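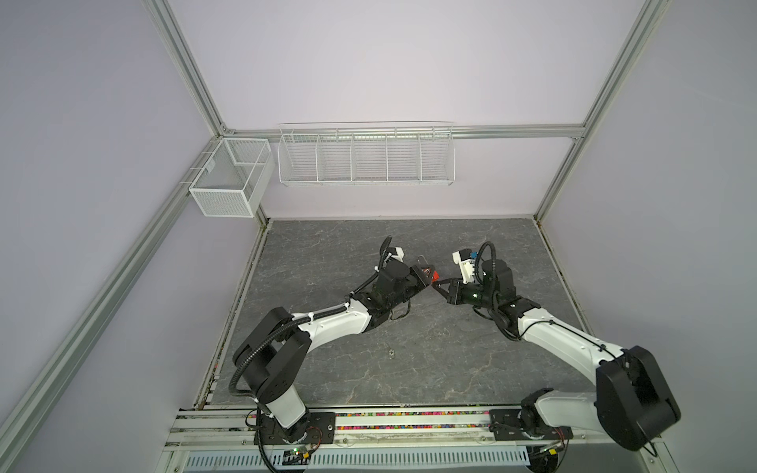
Small red object, gripper, marble-patterned surface.

How to re-caulk a kitchen splashback

Somewhere between the kettle and the sink there is a strip of silicone that used to be white. You have been ignoring it since May. So had I, until a corner of it peeled off and stuck to my sleeve.

What you'll need
A tube of kitchen-grade silicone (mould-resistant, neutral cure)
A caulking gun
A plastic scraper and a utility knife
Methylated spirits and old rags
Masking tape, more than you think

Getting the old stuff out
Slice along the top and bottom of the bead and pull. It will come away in one satisfying ribbon for 70 mm, then in crumbs for the rest of the afternoon. My run was 203 cm and I swore at most of it. Wipe the gap with metho and leave it to dry overnight. Silicone won't stick to old silicone, however nicely you ask.

Taping and filling
Tape above and below the joint, leaving a gap the width of the bead you want. Cut the nozzle on an angle, smaller than the instructions suggest. Push the gun along steadily and don't stop to admire your work, or you'll get a lump.

Smooth it once with a wet finger. Once! Pull the tape off while the silicone is still wet, folding it back on itself, and keep it away from the cat.

Keep the bench dry for 24 hours, or whatever your tube says. The hardware shop in Lollbridge sells a shaping tool for people who don't trust their fingers. I own two and use neither.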